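Housekeeping Practices, Unit 2: Cleaning Hard Surfaces
Course handout
14 May 2018
By the course instructor, Vernano Hospitality Program

Print this page | E-mail this page

These notes cover the second half of the unit. Bring them to the practical, along with the product sheet from last time.

Soil types

Soil is the general word for anything on a surface that should not be there. We sort it by what removes it. Dust and grit come off dry, with a cloth or a vacuum. Sugar, salt and most drink spills dissolve in water. Grease needs a detergent. Hard-water scale and rust need an acid cleaner. Dried food is usually a mix, so it gets detergent and soaking time.

Identify the soil before you pick a bottle. Students often start with the strongest product on the cart, and the surface pays for it. An acid cleaner will not help with grease, and it will etch marble and other limestone products in a single use.

The four factors

Any wet cleaning job depends on chemical action, mechanical action, temperature and time. If you cut one, you have to raise another. Cold water means more scrubbing or a longer soak. On a delicate finish you cannot scrub, so the soak has to do the work – this is the point most people missed on the quiz.

Dilution

Ratios are written as product to water. A 1:50 mix is 20 ml of product in one liter of water. A 1:30 mix is stronger. Measure both parts. Water goes in first, then product, which keeps the foam down and avoids splashing concentrate. Label the bottle with the product name and the ratio.

Never mix bleach with an acid cleaner or with ammonia. Both mixtures give off toxic gas.

Contact time

A disinfectant has to stay wet on the surface for the time printed on its label. For the one we use in the lab it is 5 minutes. If it dries early, apply more. Soil gets in the way of disinfectant, so clean first and disinfect second.

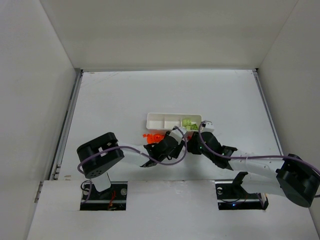 Inspection comes after the surface is dry, and it should follow the same path each time. Start at a rear corner, work along the back, then come down one side. Pale surfaces show a lot, but small marks near an edge are still easy to pass over. The white work surface in the photo is mostly clean, yet it has a small brownish mark near the lower left corner, a faint brown spot near the rear left edge, and a few light scratches close by. Write spots and scratches on separate lines of the inspection sheet. A spot gets another round of cleaning. A scratch goes to maintenance and should not be scrubbed.

Rails, strips and corner fittings are checked separately from the flat areas. Use a folded cloth along a groove, or a soft brush if the cloth will not reach.

Terms to know

Etching – damage to a surface caused by a chemical, seen as a dull patch.
Residue – product left behind after cleaning. It attracts new soil.
Dwell time – another name for contact time.

For the practical

Read the Nernora case before you come in. Be ready to say which of the four factors the staff there changed, and what they should have raised to make up for it. Bring two clean cloths and closed shoes. Gloves are supplied.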